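An afternoon at the Plornard robotics open day

I nearly didn't go, if I'm truthful. The train to Carrillo takes forever, my knee was playing up, and the last open day I went to at a college was mostly a man handing out pens. But my nephew had got himself onto the robotics project at Plornard and kept going on about it, so off I went one grey afternoon in July with a sandwich in my bag.

Getting there
It's a good walk uphill from the station, past the old Oster works (now flats, of course), and you come in round the back by the bike sheds. They'd signed me in by two o'clock and given me a sticker with my name spelt wrong. Visitors get split into little groups and I was put with a retired couple and a very tall sixth-former who asked all the sensible questions. The tea was free, the flapjack was not.

The tidying project
Cirilo Arellano runs the second-year group, and he's one of those teachers who walks backwards while he talks. The students' project is called Karnix, and the idea is to teach a robot arm the boring little jobs we all do without thinking — putting things in baskets, taking them out again, moving a bottle from one side of a table to the other. They don't write out every movement. A student does the job by hand with a pair of grippers, over and over, and all those goes are recorded and used for the training. I'd pictured something with flashing lights, but it's much more like watching someone do their chores with very big tweezers, and I mean that as praise! Soft things are the hard part, apparently. A towel never lies the same way twice, and the fingers have to come down wide and close at just the right moment or they pinch nothing but air.

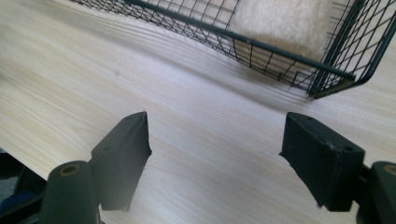
Having a go
This was the bit I'd come for. They let visitors try the grippers, and my goodness, it's harder than it looks. You lose all sense of how far away anything is. The tall lad got the knack in a couple of minutes and the rest of us flapped about. The target for the term is 900 good recordings and they had 376 when I visited, so there's a fair way to go, and Cirilo said a student can manage 140 or so on a really good day before their wrists complain. 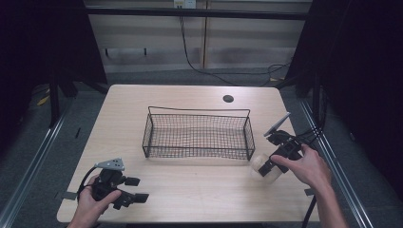 My own wrists complained a lot sooner than that. I've had a touch of arthritis in the right one for years, and I was rubbing it all the way through the questions at the end. I did have a proper think about grip, though. With a bottle lying on its side, like the frosted white one by the basket, I'd always have gone for it with my whole hand and never wondered how. With two fingers you have to choose your spot. I got mine in on the fourth try and the retired couple gave me a clap, which was kind of them.

The rest of the building
We had a quick look at the workshop downstairs, where the first-years build line-following buggies for a race in the spring. One had been painted like a ladybird. I'd have liked longer there, but the group before us had overrun and we were rather hurried along to the canteen.

If you fancy going, wear comfy shoes and take your own lunch. Ask for the Karnix room first and leave the talks for later, as the queue for the grippers was right down the corridor by the time I left. I caught the ten to five back and ate the other half of my sandwich on the train.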